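Subject: Re: [payroll-users] Tax code notice received after cut-off

Kai-wen Leung wrote:

> We had a tax code notice for one of our weekly paid staff come in
> after I'd closed the run. The pay has gone out on the old code. Do I
> reopen the period, or leave it and let the next run sort it out? He
> is on 723 before deductions and says he is 43 short.

Leave it closed. If he is on a cumulative code, the next run works out the tax due for the whole year so far, takes off what he has already paid and gives back the difference. You only need to enter the new code with the date on the notice before you calculate.

Reopening a closed period is a lot of work for the same result. You would have to withdraw the payslip, send a corrected submission and then deal with the bank payment separately. I did it once at Drelto, in my first January there, and the pension file was wrong for months afterwards.

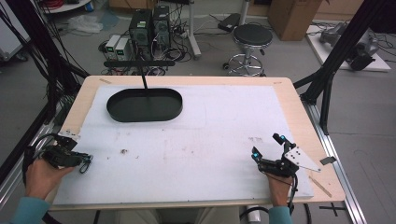

The thing to check is whether the notice says week 1 or month 1. If it does, the code is not cumulative and the next run will not look back at the earlier weeks. He would then get the right tax from now on, and the 43 would have to wait until the code changes again or the year ends. It is worth telling him which of the two it is -- people mind less when they know when the money is coming.

If he really can't wait, you could offer a small advance and recover it from the next pay. Get him to sign for it first, and show it on the payslip as its own line so that it doesn't get mixed up with gross pay.

We now close the run at 14:00 the day before payment and check for notices just before that. It catches most of them.
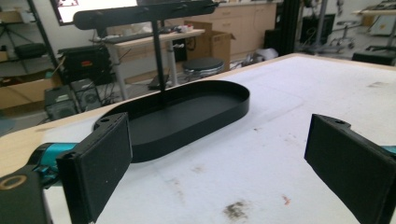
Ngan-ling Wei wrote to me off-list that their software, Fovilis, holds new notices in a separate queue and won't apply them until someone accepts each one, so an early check is no use unless the queue is cleared as well. She found two in there from the previous month. If you are on the same system, look there before you enter anything by hand, or the code may go in twice.

Ho-yin Choi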